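Chapter 6
Holding and Storing Hand Tools at the Counter

Household layout manuals treat the utensil holder as an afterthought. In this book it is a storage unit in its own right, with a capacity, a footprint and a reach distance. The chapter covers open holders only; drawers are taken up in Chapter 7.

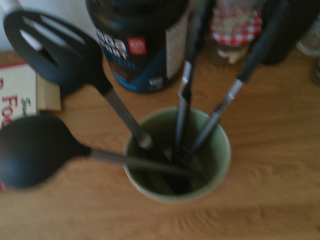
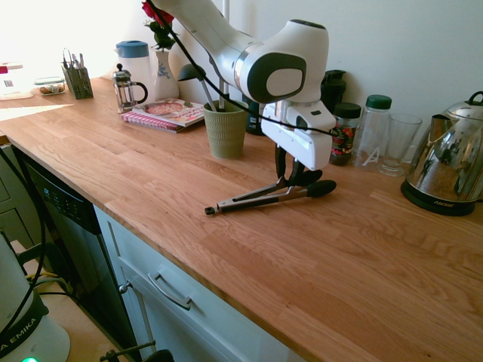 Figures 6.1 and 6.2. Green utensil holder on a wooden surface; in 6.2 it stands in the back row, with tongs lying on the counter.

The placement rule used here is not accepted everywhere. Griltham's fitting guide takes the opposite view: holders belong beside the cooktop, within one arm's length, and a back-row position costs the cook a reach over the work area every time a tool is needed. Wattanapong replies that a holder beside the heat collects grease, and that the reach is short on any counter 600 mm deep or less.

Both positions depend on how full the holder is. A tool stored head up can be identified by its head. A tool stored head down must be identified by its handle, and similar handles slow the choice – a point the Gralgate survey of 149 kitchens recorded under "wrong tool drawn."

6.1 Terms

Holder: an open vessel storing tools upright or leaning.
Lean: the angle between a handle and the vertical.
Spread: the widest distance between tool ends above the rim. Spread, not rim diameter, sets the clearance needed on each side.

Tongs are a special case. Unlocked, they take up more of the rim than any other common tool – lock them before storing, or lay them flat.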